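Review: The Norkum Two-Armed Drinks Station After Six Weeks in a Staff Canteen

Reviewed by Necati Dönmez
May 21, 2025

I run the canteen at Öztürkmen, a packaging plant that works around the clock. We serve hot lunches, sandwiches, and a lot of coffee. The Norkum is a robot with two arms and jointed hands, sold by Trelen to workplaces that want drinks made without a person standing at the machine all shift. We took it on a trial lease, and the trial is over this week. Trelen knows I am writing this and has not seen it.

There are cheaper ways to automate coffee. A push-button vending machine costs a lot less and fits in a corner. What sold management on the Norkum is that it uses a normal dispenser with a lever, normal glasses, and a normal drip tray. If the robot is down, a person can walk up and use the same equipment. After six weeks I think that is still the best thing about it.

Setup took longer than the brochure says. Plan on a full day with the counter closed. The installer spent most of that time on the position of the tray and the height of the dispenser over it, and he was right to. When the tray has been shifted even slightly during cleaning, the robot takes longer to place a glass, and sometimes it stops and asks for help.
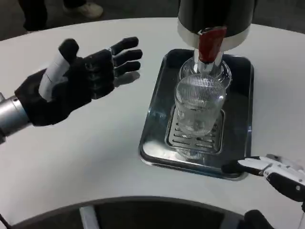
What it does in a shift

It takes a glass, sets it on the grate, works the lever, and hands the drink over. It also fills plain water. It does not steam milk. It does not wipe up after itself, so if the tray has residue in it at the start of the shift, it will have more by the end.

The counter log shows 3111 drinks over the trial. I can't compare that with our old numbers in any exact way, as we never kept any. My guess is that it is close to what we made before, with fewer in the lunch rush and more overnight. The overnight ones are new. We used to close the counter after the late meal, and the night crew had a kettle.

Speed is the weak point. One of my people can have a coffee on the counter while still talking to the next person in line. The Norkum does one drink from start to finish and then begins the next. At shift change, when everyone wants something in the same few minutes, the line goes back to the doors. We now put a person on a second dispenser for that period. Trelen told me an update due in October will shorten the cycle. I am not rating it on that.

Handling and glassware

I expected broken glass and we had very little. We lost a few tumblers in the first week, all of them with straight smooth sides that Trelen had told us not to use. We switched to ribbed ones and the problem mostly went away. The grip is gentle enough that it will occasionally let go and try again, and that takes time too. 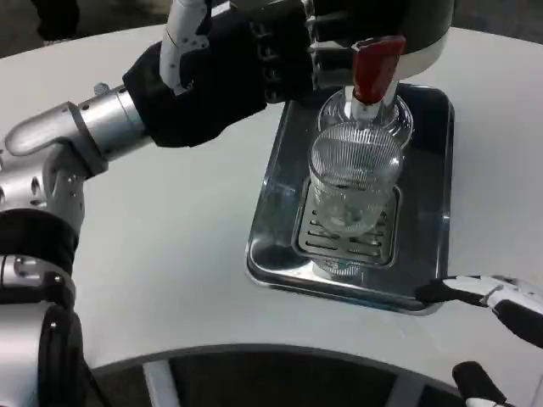 The lever took the most adjusting. Ours is a Havinero unit we already owned, and its lever was stiffer than the one the robot had been set up for. In the first days it would pull too lightly and stop with a short pour. The technician came back and changed the setting, and short pours are now rare. If you have an older dispenser, ask about this before you sign anything. The return visit was billed.

The gloves wear out. They are needed for grip, they get sticky with coffee, and they have to be changed and washed. Trelen supplies spares, but a pair takes a while to put on properly the first time. Fingers that are seated badly bunch up and the hand starts missing. Keep one set washed and dry at all times.

What changed for the staff

There are four of us in the canteen. When the trial was announced, everyone assumed it would soon be three. That hasn't happened, and I asked for it in writing before I agreed to go ahead. I would advise any manager to do the same and to show the paper to the team. We lost a good two weeks of normal cooperation while people waited to find out.

The work itself is different. Coffee used to be the job everyone rotated through, and some people liked it. You stood still, you talked to the line, and you heard what was going on in the plant. Now that time goes into prep and into looking after the robot. Looking after it means loading glasses, emptying the tray, changing gloves, and clearing a stop when the light comes on. I would put it at almost 2 hours a day across all shifts. No one was trained for any of this when we hired them, and their pay is the same. I have raised that and have no answer yet.

One of my team told me her wrists hurt less. She had been working that lever for years and I had never thought of it as heavy work. Another said he misses the regulars. Both things should be in a review, and I don't know how to weigh one against the other.

Stops are the main complaint. The robot halts when someone reaches over the table, and people on break reach over tables. At the start we had several halts every lunch. We moved the pickup point to the far end and put a strip of floor tape down, and it improved. A restart takes under a minute if you know the steps, but whoever does it has to leave the hot counter.
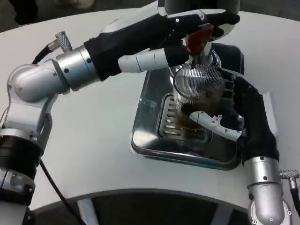 The customers got used to it faster than we did. During the first week a crowd stood and watched, and after that it was just where you got coffee. The night crew are its biggest supporters. A few of the older hands on days still walk past it to the staffed dispenser, even when there is a wait, and I have no plans to stop them.

Cleaning

Allow extra time. The tray and grate lift out and go through the dishwasher like any others. The arms need wiping by hand with the robot powered down, and there are joints and cables where coffee splashes dry if you leave them. The manual covers this in half a page. We wrote our own sheet for the closing shift, and I'd be happier if Trelen had written it.

Good points
Works with ordinary glasses and a regular dispenser
Runs overnight with little attention
Careful with glass once you have the right kind
Takes the lever work off people's wrists

Bad points
Slow at busy times
Glove changes and wiping down add a job
Stops whenever someone reaches in
Thin manual, and return visits cost extra

Rating: 6 out of 10

I have recommended that we keep it for nights and quiet hours and staff the counter ourselves at lunch and shift change. Management wants to run it all day for another quarter first. If your site is open nights and has no one on the counter then, it is worth a trial. For a daytime canteen with one big rush, I would spend the money on a second dispenser and a person to run it.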